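Why I stopped waiting on the district council

I grew up in a place where every election season a man came with a loudspeaker and promised a road. The road was promised to my father, and then it was promised to me. When I moved back to Hindivora I found the same stretch of mud between the clinic and the market, and a new man with a new loudspeaker.

I don't think our people are lazy or that they don't care. I think we have been taught to treat public money as something that belongs to whoever is holding it. The council gets its allocation, the allocation gets spent, and if you ask what it was spent on you are told to put the question in writing. I put it in writing in June. I asked for the maintenance budget and the list of contractors. I am still waiting for a reply.

Katherine Cáceres, who taught me civics in school, used to make us read the local government act out loud. We hated it. But there is a section in there that says any resident can inspect the accounts during office hours. So on a Monday I went to the office and asked to see them. The clerk told me the officer was out. I went back 6 times. On the last visit I was shown a single page with a total at the bottom and no signature.

There were 51 names on our petition when we handed it in. Some of those people were later told that their market stall permits might be looked at again. That is how it works here. It is never a threat you could take to court. 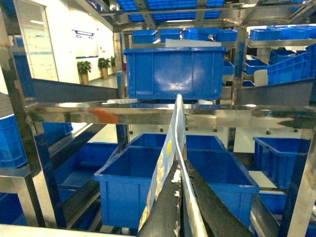
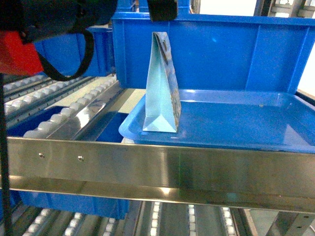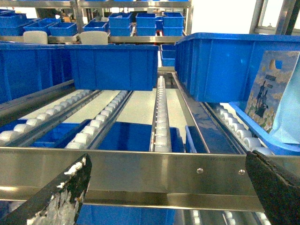 What I want is small. I want the accounts pinned to the wall outside the office, where a person can read them without asking anyone. Karine Cormier tried for the same thing over in Uvby and it took her 2 years, but the sheets are up there now and people do stop to read them. The council over there is no better than ours. It just gets asked more questions.

People tell me to wait for the next election. I will vote, the same as always, but I don't see why I should keep quiet until then. The office opens again after the holiday and I plan to be there with a copy of the act. If you live in the district and want to come with me, leave a comment and I will tell you what time.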